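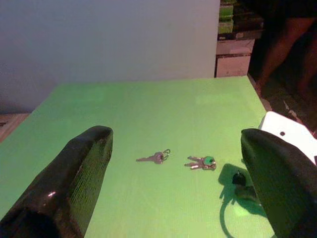
Camavach sells the Bench Practice Kit to people who run small arms on tabletops and have outgrown a handwritten list of rules on the wall. It comes as a spiral-bound handbook, a pad of session sheets, a roll of floor tape, a set of lockout tags and a plastic gap gauge. I paid $136 plus postage in April and have used it most weekdays. The handbook assumes light work: picking up, sorting and handing over household items, such as keys lying on a flat board between a pair of open gripper fingers. If you run anything heavier than that, or anything inside a fence, you want a proper risk assessment from someone qualified, and the handbook says so on its first page.

Review by Chrysanthi Bakalis
Posted 2019-11-24

The handbook

It is short, which I count in its favour. There are 18 rules, one to a page, each with a sentence in large type and a few paragraphs of explanation underneath. The rules are grouped by when you need them: before power, before motion, during a run, and at close. You can read the lot over a cup of tea. I had two new starters do that and then walk me through a start-up, and they had most of it right first go.

The "before motion" group is the strongest. Rule 6 asks the operator to say out loud that the arms are about to move and wait for an answer from anyone within reach. Rule 7 asks for a slow pass through the whole task with nothing on the bench, at a speed you could easily step away from. Rule 8 is about where hands go when you reset objects by hand between attempts. It wants motion disabled at the controller, and it doesn't accept a paused program as good enough. We had been sloppy on that one. Small parts like keys get nudged out of place and the temptation is to reach in and fix them while the arm sits there looking idle.

I was less taken with the "during a run" group. Rule 12 says no person may stand within the marked zone, but the handbook never settles how far out the zone should go when you have two arms with different reach. It gives a formula in the back for one arm and leaves you to it. I emailed Camavach and got a polite reply telling me to draw both circles and tape around the outside of them. Sensible enough, and it ought to be in print.

The gap gauge

A stepped piece of yellow plastic, 100 mm at its widest step. You hold it between the gripper and the nearest fixed thing to check that a hand wouldn't be trapped if the arm drifted. The handbook is careful to call it a quick check and says it doesn't replace a measured assessment. I use it when we change the bench layout. The printed numbers have started to rub off at the narrow end, so I went over them with a paint pen.

It does not help with the gripper fingers themselves. Pinch points at the fingertips get half a page and the advice boils down to limiting force and keeping your own fingers out. I would have liked something on padding and on checking the contact surfaces for wear.

The tape and tags

The tape is good stuff. Ours went down on sealed concrete and has stayed down through mopping and a fair bit of foot traffic. A mate put some of the same roll on glazed tile and it lifted along the grout lines within a fortnight, so wipe the floor with metho first and press hard at the joins.

The tags are card with a plastic sleeve. They are fine, though the cable ties supplied are too short for the isolator on our bench. We bought longer ones.

Cables and floor

Rules 3 and 4 cover housekeeping and they are the ones I would hand to any robot group, whether or not they buy the kit. Rule 3 says each cable on a moving arm must have a loop long enough for full travel and must not be able to snag on a gripper or the work. Rule 4 says nothing stays on the floor where the operator stands or walks.

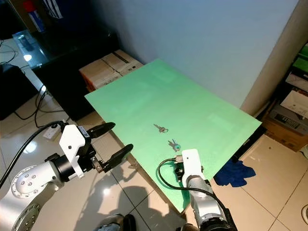
The check for rule 3 is to drive each joint to its limits by hand control and watch the slack, first one arm and then both together. Thin cables on the outside of an arm are the usual offenders. They hang clear in the home position and then swing across the work surface as soon as the wrist turns over. Rule 4 takes in power boards, loose leads, rags, packaging and anything else that can slide underfoot on a smooth floor. There is a line on the session sheet for it and the operator has to initial it. I thought that was fussy for the first week and now I'd keep it.

The session sheets

The pad has 100 sheets, A5, carbonless, so you get a copy for the bench and a copy for the file. Each one has the date, operator, task, speed limit, objects in use, the start-up checks and a box for anything odd. The box is too small. People write up the margin. Refills cost more than they should for what they are, and Camavach doesn't supply the artwork if you want to print your own.

Compared with the others

I have also used the Sala wall charts and the Lilisel online course. The Sala charts are cheaper and much better looking, but they were written with factory cells in mind and half of the content doesn't apply to a bench. Lilisel is thorough on emergency stops and the quiz at the end keeps people awake. It is a yearly subscription per person, and there's nothing to put in someone's hand at the bench. Zundeo has a kit listed as well. I have not tried it.

Verdict

Four out of five. I'd buy it again for a new bench. Get longer cable ties at the same time, and work out your two-arm zone on paper before you open the tape.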